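# Gripper won't let go of cloth after a pinch: stuck closed, not slipping

**skodley_spyros**

Okay, this one has eaten my whole November and I'm weirdly having a great time with it. We're doing cloth handling with a hand-held gripper, the two-finger kind with curved black fingers. You pinch a fold, lift, move it over, open. Lovely when it works!

Except the fingers now sometimes stay shut when I release. The trigger comes all the way back in my hand and the tips just sit there clamped on the fabric. Then they pop open a moment later, usually when I've already started pulling away, so the whole cloth comes along for the ride. It did it 2 times before lunch and then behaved perfectly until I packed up, which is the most annoying kind of fault there is.

Things I've tried: cleaned the fingers, swapped the return spring, ran it with no cloth at all (never sticks). Anybody seen this?

— Spyros

---

**emerson_r**

Never sticks empty is a great clue. I'd look at thread before I looked at the spring. We had lint wound around the finger pivot on ours and you couldn't see it until the finger was off. Old cotton sheds like crazy.

---

**Flukis**

Disagree with Emerson, sorry! Lint gives you a slow, mushy release, and you're describing a stick and then a pop. To me that's a finger screw done up too tight. The finger twists a hair under load and binds, then lets go all at once. Thick folds load it more, so of course it's fine empty.

Are you grabbing near a seam or out in the flat part?

---

**skodley_spyros**

Ooh, I hadn't thought about the seam. Mostly flat parts, but there is one running down the blue cloth and I do end up close to it sometimes.

I did tighten the screws when I changed the spring. But it was sticking before that too, I'm nearly sure.

---

**abrehet**

"Nearly sure" is doing a lot of work there :)

Can I put in a word about safety? If it's popping open while you're pulling, please keep your other hand well away from the tips. I got a blood blister from a Vosbridge unit doing the exact opposite, snapping shut when I poked at a jammed finger. Take the load off first, THEN poke.

---

**emerson_r**

Seconding that, loudly. And could you post what your pinch looks like? Depth of the fold matters for both theories.

---

**skodley_spyros**

Good call on the fingers, I have definitely been poking.

Pinch, as requested:

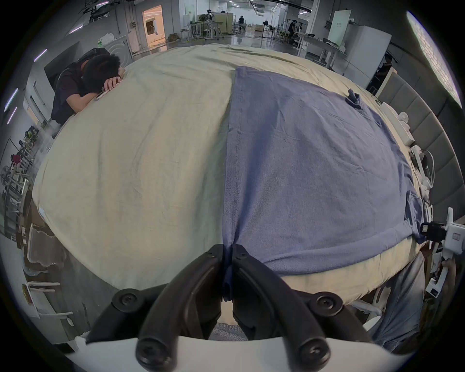 *Narrow fold of the blue cloth between the fingers, cream sheet underneath.*

I back off each screw a touch tonight and then do 20 pinches on the flat and the same near the seam. If that does nothing, the fingers come off and I go lint hunting.

---

**Flukis**

That's a nice narrow fold, so I'll admit it's less load than I was picturing. Still betting on the screws. Mark the heads with a paint pen before you touch them so you can get back to where you started.

---

**emerson_r**

And I'm still betting on lint. Bring tweezers!

---

**skodley_spyros**

Quick update, 11 pm. Screws eased, flat set done, 2 sticks. So it's better than it was, but it's still there. I haven't done the seam set yet. Fingers come off tomorrow, and I'll post whatever's in the pivot.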